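Trollesness rules update, 2020-12-28

The December update to the Trollesness rules is now in force for all club and league play at Sturnside. Most of it tidies up wording, but two changes will affect how you play.

The first concerns Harbour cards. Until now, a Harbour let you draw when any ship arrived, including one you had moved there with another Harbour. It now triggers only on the first arrival in each turn. If two ships arrive together, that counts as a single arrival and you draw one card.

The second concerns the Lantern Keeper. Her ability checks your score when your turn begins and again when the ability resolves. If you have 41 points or more at the first check but drop below that before the second, nothing happens. Isla Tamihana asked whether points from a card played in response would count. They do, but only for the second check.

Deck size is unchanged at 68 cards, or 70 with the Urnico expansion. Decks must be shuffled in full view of your opponent, and either player may ask for a cut.

Flynn Merrick has the printed rule sheets and will bring them to the next league night. Please hand in your old ones.

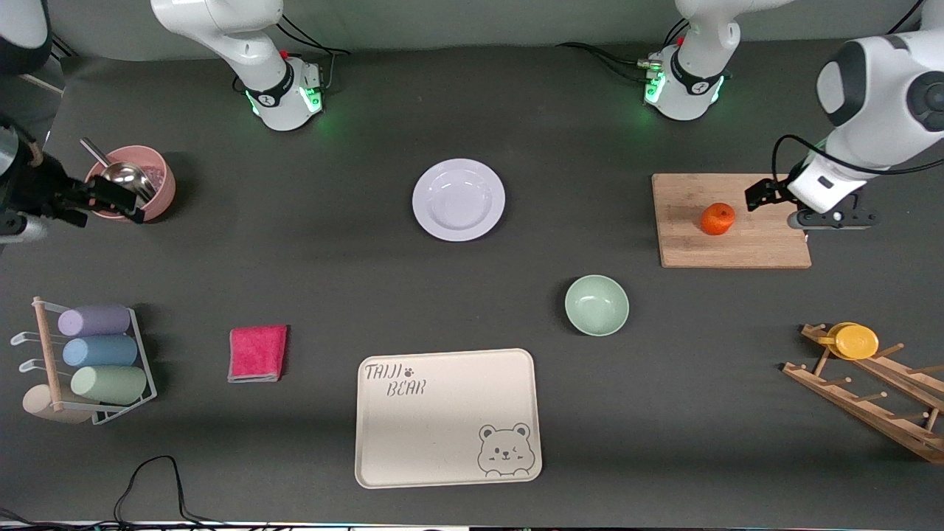 League decks built under the old Harbour wording may be changed once without penalty, up to the start of your next match.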